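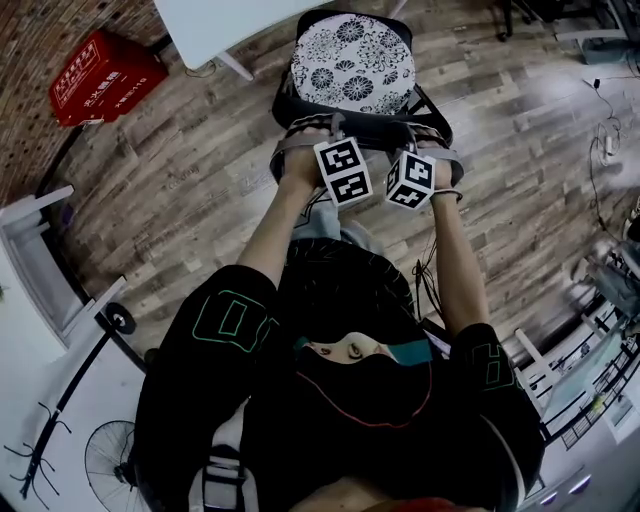
Do you need to book a place for the Unlow open day?
Walking in is fine all afternoon. Only the talk and the chair repair session have a sign-up sheet, and it hangs by the front desk from the time the doors open.

I went in May with Anastasia Kalogeropoulos, who had been telling me about the place all winter and was tired of my saying "next time." Unlow is a shared work building in Suzhou, ten minutes on foot from the canal, and one afternoon every spring they open the whole thing up. You can go into the work floors, the kitchen, the repair room in the basement and the little library on the landing. I came home with a sore back, a bag of dried plums and far too many notes on furniture.

Getting there

The building is called Pekness, and that is the name on the taxi apps too. Don't search for Unlow, which sent us to a shoe shop. The entrance is at number 178, on the side street, between a noodle place and a print shop. If you reach the big crossing with the pedestrian bridge you have gone too far (we had). The elevator is slow and stops at every floor on open day, so we took the stairs up and the elevator down, and I would do the same again.

At the front desk they gave us a paper map, a sticker and a cup of barley tea. The map was drawn by hand and photocopied, and it was the nicest thing anyone has handed me at an open day in years. Somebody had drawn all the plants in! Anastasia folded hers up carefully to keep it flat and then sat on it in the taxi home.

The work floor

We started on 4 and worked our way down. I had expected rows of desks and a coffee machine, the usual. What you get is a big open room with a long brick wall along the back, red-brown brick to halfway up and white plaster from there to the top. I love that. So many offices put a photo of bricks on a wall and hope for the best, or strip everything back until the room feels like a parking garage. Half and half keeps the room bright, and there's still something with a bit of color and roughness to look at when your eyes get tired.

The floor is done in wood-look boards, and they're a mix of grays, browns and beiges. I wanted to dislike it. I grew up in a house with real oak floors and I'm a snob about it. But the mix of tones is kind to crumbs and scuffs, and it ties the brick to all the white furniture better than a plain gray would have. Our guide, a cheerful man whose name I didn't catch over the noise, said the choice came down to chairs. People roll around all day, and they push and pull and drag things, and a floor has to put up with that. He told us the first floor they put in lasted less than two years.

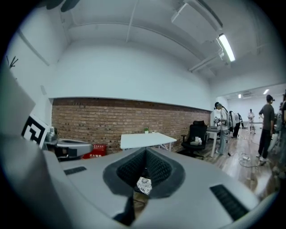

The long brick wall on the work floor, with the white table and its potted plant.

I could write a page on that white table alone. It's very plain, a rectangle on thin legs, and it stands there in front of the brick with a small plant in a white pot and a little white cup. I want one. I asked where it came from and was told Graden, a workshop outside the city that makes tables for schools and small offices. They don't do much in the way of retail, so you have to write to them and be patient. Anastasia has already written to them. She is not patient, so we'll see how that goes.

Near it there's a tall black mesh office chair, the kind with armrests, and beyond that a white desk with a gray top. I like that they haven't tried to match everything. The red fire extinguisher box sits at the foot of the bricks with its white lettering, and even that looks good against the wall. Red on red-brown shouldn't work, but I spent a while looking at it and I think it does.

About the chairs

Chairs were what I had come for. Our own office back home is three rooms over a bakery, and we have been fighting about seating for as long as I've worked there. One of us wants stools. One of us wants those kneeling things. I want something I can sit on until six in the evening without having to lie on the carpet afterward.

Unlow does it with a mix. There are mesh chairs with tall backs for the people who stay put, and simpler black chairs for everyone else, and then cushions. My favorite was a round one, white with big black flowers on it that looked to me like chrysanthemums. It sits inside the black rim of the chair seat as if it had been made for it. I had been thinking of seat cushions as a thing for kitchens and grandmothers, and I now think I was wrong for my entire adult life. A cushion like that turns an ordinary black chair into a chair somebody would pick out of a row.

I asked at the desk whether they sell them and they don't, but the woman there wrote down a market stall for me. We went the next morning and found it shut. I will try again on the next trip.

The repair room

Down in the basement is the part I'd have paid to see. The building keeps its own repair bench, and on open day a retired upholsterer called Mr. Kourkoulas comes in and shows people how to fix a seat. He moved here from Thessaloniki to be near his daughter, and Anastasia was so pleased to have someone to speak Greek to that I lost her for half an hour. When I got her back she had a staple remover in her hand and glue on her sleeve.

The session is small and you do it yourself. You get a seat pad with a torn cover, you take off the old cloth, you check the foam, and you put new cloth on. The corners are the hard part. Mine looked like a badly wrapped sandwich. He pulled it all off, told me to start from the middle of each side and work out toward the corners, and the second go was much better. I'd never have worked that out alone! I have since done one of the bakery-office chairs the same way and people have been polite about it.

Things I wrote down from the bench:

Pull the cloth firm but don't stretch it, or the pattern goes crooked.
If the flowers on the cloth are large, put one in the center and let the edges fall where they fall.
Old foam that stays flat when you press it has to go.
Casters collect hair and thread. Pull them off and clean them before you blame the chair.
Keep the old cover and use it as the pattern for the new one.

The library and the kitchen

The landing library is a single set of shelves and a bench. You take a book and leave a book, and most of it is detective novels, with one very thick guide to ferns. I left the paperback I had finished on the train. Kids were lying on the bench reading comics upside down and it seemed a good use of it.

The kitchen was packed by the time we got to it, at 3 in the afternoon, when the food comes out. There were sesame cakes, cold noodles, cut melon and the dried plums I mentioned. If you are going mainly to look at the rooms, go up to the work floors just then, while everybody else is eating. If you are going mainly for the cakes, be in the kitchen ten minutes early and stand on the left, by the sink. The trays come in from that side.

What I'd tell a friend

Wear flat shoes. The stairs are steep between the second and third floors and the handrail starts late. Bring a tape measure if you're furnishing a place of your own. I'd left mine at home and ended up measuring a tabletop in hand spans, which got me some looks. Sign up for the repair session before you do anything else, as the sheet was full within an hour. And do ask questions. Everyone we spoke to was happy to talk about where a shelf came from or why the bricks stop where they do (a damp problem higher up, years ago, plastered over and never uncovered again).

The one thing I'd change is the talk. It was on the history of the building, and I'd been looking forward to it, but it was held in the entrance hall with the street door open and we caught maybe one sentence in five. Something about silk thread, something about a flood. There's a printed version at the desk if you ask for it, and Anastasia read it aloud to me on the train back, doing all the dates in a serious voice.

Back at the bakery office we've moved the big table against the one wall that has any character, put a plant on it, and stopped arguing about stools for now. The plant is a cutting from the ground-floor window at Pekness. It has 2 leaves so far, and I check it every morning when I come in.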